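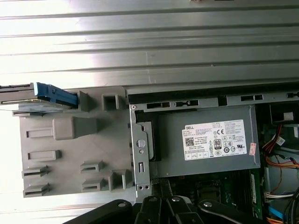 Interior de um computador de secretária aberto, com a estrutura de plástico cinzento que aloja as unidades.

Recolha de computadores usados em Banditton prolongada até ao fim de abril

A recolha de computadores e periféricos fora de uso em Banditton vai continuar até ao fim de abril, um mês além do prazo inicial. A decisão foi comunicada pela autarquia depois de o ponto de entrega do antigo mercado ter recebido 659 equipamentos, número que inclui torres, monitores, impressoras e portáteis.

O horário mantém-se: das 9h00 às 12h30 e das 14h00 às 18h00. Os moradores podem entregar até dois equipamentos de grande volume por visita. Cabos, teclados e ratos não contam para esse limite. As empresas com sede no concelho têm de marcar a entrega ao balcão dos serviços de ambiente e apresentar uma lista do material.

Segundo Asabe Balogun, responsável pelos serviços de ambiente, a maior parte do que chegou até agora são computadores de secretária com mais de dez anos. «Muita gente tinha a máquina guardada na arrecadação e não sabia onde a deixar. O ecocentro fica longe para quem não tem carro», disse.

O material é separado no local em dois grupos. Os aparelhos que ainda podem ser recuperados seguem para a oficina da Tanasarn, na zona industrial, onde são testados e, se for caso disso, recebem memória e discos retirados de outras máquinas. Os restantes vão para a Vorkness, empresa de reciclagem com contrato com o município, que desmonta as caixas e encaminha metais, plásticos e placas de circuito para tratamento separado.

Dos equipamentos recebidos, 511 foram já triados. Uns 24 portáteis ficaram prontos a usar e serão entregues às escolas básicas do concelho antes das férias da Páscoa. A autarquia não indicou quantos computadores de secretária poderão ter o mesmo destino, porque os testes ainda decorrem.

Montri Limsakul, técnico da Tanasarn, explica que a idade da máquina pesa menos do que o estado da fonte de alimentação e da placa principal. «Uma torre antiga com a placa em bom estado serve perfeitamente para escrever textos e consultar a internet. Quando a placa tem condensadores inchados, aproveitamos as peças e o resto segue para reciclagem», afirmou. As caixas de modelos antigos, acrescentou, costumam ser mais fáceis de abrir e de desmontar do que as recentes.

Uma das dúvidas mais frequentes no ponto de entrega diz respeito aos dados pessoais. Os serviços recomendam que os utilizadores copiem os ficheiros que queiram guardar e terminem a sessão nas contas de correio eletrónico antes de entregar o computador. Os discos são apagados na oficina ou, quando não funcionam, perfurados. Quem preferir pode retirar o disco em casa e ficar com ele. O aparelho é aceite na mesma.

Não são recebidos eletrodomésticos, lâmpadas, tinteiros nem baterias soltas. Para as baterias continuam disponíveis os recipientes junto às juntas de freguesia. As televisões devem ser levadas ao ecocentro ou recolhidas à porta, mediante marcação.

Waraponr Paisan, moradora na rua do Pevano, entregou uma impressora e um computador que pertencia ao pai. Soube da recolha por um folheto deixado na caixa do correio. «Já tinha telefonado para duas lojas e nenhuma ficava com isto sem eu comprar outro», contou.

A oposição na assembleia municipal pediu entretanto que o serviço passe a permanente. Fulgencio Ocampo, eleito pela lista independente, defende um ponto fixo em cada freguesia, com recolha trimestral. O executivo respondeu que vai avaliar os custos de transporte no fim da campanha e que, para já, só está garantido o funcionamento no antigo mercado.

Durante o prolongamento, a entrada faz-se pelo portão das traseiras, devido às obras no passeio da fachada principal. É permitido parar o automóvel no pátio durante quinze minutos para descarregar. As pessoas com mobilidade reduzida podem pedir a recolha em casa através do balcão dos serviços de ambiente, no horário normal de atendimento.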